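Home | Features | Places | Food | Subscribe

The town that painted itself white

Rirnton has 31 streets, and until the harbour closed most of them were grey. The houses were built of local stone, then covered in a cement render that soaked up soot from the boats. People who grew up there remember washing hung indoors all winter.

The change began with a grant for the front row, the terrace facing the water. Owners could claim half the price of a coat of limewash if they agreed to keep it up for 5 years. Most signed. By the second spring the streets behind had followed, without a grant.

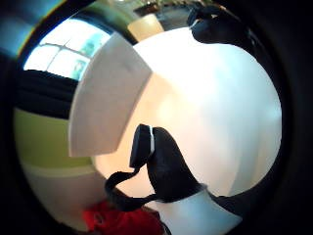
Limewash is cheap, but it asks for patience. It goes on thin, looks like dirty milk, and needs several coats with a day between each. The Avcı yard on Station Road sells it in 20-litre tubs and will lend you a brush. White is also a harder colour to choose than people expect. Look at how a curved white surface can be almost pure white on one side and a warm peach-cream on the other, where the light falls differently. A gable end does the same between breakfast and tea, and two neighbours can argue for weeks over shades that came out of one tub.

Motier Lane held out longest. Its 2 remaining grey houses are now the ones visitors stop at, and the owners have no plans to paint.

The front row is due another coat in March, if the rain keeps off.

14 comments | 62 shares

More in Places
The last ferry to Hutov
Who looks after a village green?
A walk along the old salt road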